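The Big Metal Bin: Living With One on Your Workbench
Plirnance Household & Workshop Tips
Updated 20/07/2024

Sooner or later everyone with a workbench puts a big open bin on top of it, for just a few days, until things get sorted out.
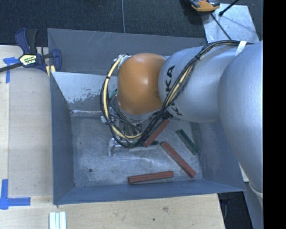

A reader in Zanside wrote to object that a bin has no business on a table at all. Bins go on the floor, the letter said, tables are for working on, and anyone who can't bend over to get a wrench should own fewer wrenches. I read this standing up, with one hand on my lower back, and filed it in the bin.

I have kept mine on the table for three years. It has held paint rollers, garden hose fittings, a waffle iron awaiting surgery and, for most of one May, every single thing that used to be in the hall closet. What follows is what I'd tell anyone setting one up, in no order except the order in which I got it wrong.

Protect the table first

Metal on wood is a bad marriage. Slide a loaded bin three inches and you will have a scratch you can find in the dark. Pale wood is the worst for this, and it also picks up gray smudges from bare metal that look like pencil and don't come off like pencil.

Put something between the two. Cork tiles are good. An old rubber bath mat is better, though you will have to look at an old rubber bath mat. Felt pads work until they get damp, at which point they become a kind of biscuit. If you use a folded towel, fold it so the edge doesn't hang over the front, or you'll catch it on a belt buckle and learn how much your bin weighs.

For smudges already there, try a soft white eraser, then a barely damp cloth with a drop of dish soap. Go with the grain. Stop before you reach for the scouring pad. I know you're reaching for it.

Pick flared sides if you have the choice

Bins with walls that lean outward are easier to reach into, and small parts slide down toward the middle where you can get at them. Straight-sided bins keep their treasures in the corners. The trade-off is that a flared bin takes up more table at the top than it does at the bottom, and you will measure the bottom. Everyone measures the bottom. Measure the top.

The flare also makes a handy ledge for clipping things to. A couple of clothespins will hold a shopping list, a sandpaper packet or the instructions you're not going to read.

Check the rim before you trust it

Run a gloved finger around the top edge of any secondhand metal bin. Glove first, then finger. Burrs come off with a fine file held flat and moved away from you, and a minute with some 220 grit afterward makes the edge fit for human forearms. If the rim still worries you, slit a length of clear tubing down one side and push it over the edge. It looks mildly medical, but I've stopped bleeding on my screwdrivers.

Don't fill it past the point of seeing

An open bin works only as long as you can see most of what's in it. Once the contents are two layers deep, the lower layer has effectively been donated to the house. I once emptied a bin completely and found 808 loose washers, a figure I can give you with confidence only on account of the rain that weekend.

So: big things loose, small things in something. Yogurt tubs, a muffin tin, zip bags with the air squeezed out. A muffin tin laid flat in the bottom of a bin is wonderful right up until you drop a hammer on it.

One bright or oddly shaped item per category helps too. Wrap a bit of colored tape on the handles of the tools you use most. My tape is red. My neighbor's is also red, and relations have been strained ever since we helped each other with a fence.

Cables and hoses: bundle, but leave a loop

Any bench attracts cords. Extension leads, chargers, the air line, a lamp cord that is always four inches too short. Gathered together they behave better, with a few rules.

Tie them where they bend and again where they straighten out. Snug is enough. If the tie puts a waist in the cable, cut it off and start over.

Leave a generous loop near anything you move. A cord pulled straight every time you turn the lamp will give up at the plug end, and it will do so in the evening.

Keep anything that gets hot out of the bundle. Power cords under heavy load shouldn't be wrapped up tight or left coiled in a bin full of rags, either.

Trim the tails of plastic ties flush with proper flush cutters. A tie snipped at an angle with kitchen scissors is a small knife, and you've now installed it at wrist height.

Use the hook-and-loop kind for anything you'll undo within the month. I bought a Pralta multipack of the plastic ones years ago and will be leaving most of them to my descendants.

White tape around one end of a bundle, with a word written on it, saves more time than any other tip on this page. Write what the cord belongs to. "Black cord" is not a label. I've checked.

Getting the last thing out of the bottom

Small screws flat on a metal floor are hard to pick up with fingers and impossible with gloves. A magnet inside a plastic bag does it nicely: dip, lift, turn the bag inside out, done. Keep the magnet itself off a steel bin, or you'll be prying it loose with the screwdriver you came for.

For aluminum and brass bits, press a lump of poster putty on the end of a dowel. Long kitchen tongs with silicone tips are good for anything bigger than a walnut. Buy a second pair for the kitchen, and don't tell the kitchen why.

Tipping the whole bin out onto the table is always an option. Spread an old sheet first and then gather the corners to pour everything back. Do not do this after supper. It is a morning job that believes it's a ten-minute job.

Cleaning

Empty it, brush it, wipe it with warm soapy water, dry it right away. Oil spots come up with a little mineral spirits on a rag; open a window, and lay the rag flat outdoors to dry before you throw it out. If you see rust starting at a seam, rub it back with fine steel wool and wipe on a thin film of paste wax. Dark textured carpet under the bench, by the way, hides everything that misses the bin, including the part you need. Lay a flat piece of light-colored hardboard there on days you're working with springs.

Labels

The Thygesen label maker I was given came with 1,417 built-in symbols, among them a snowman and two kinds of anchor. I printed one label for the bin. It says MISC. It has peeled off twice, and both times it fell in.

More in this section: Drawers That Stick; What to Do With One Glove; Rescuing a Paintbrush You Said You'd Wash Tomorrow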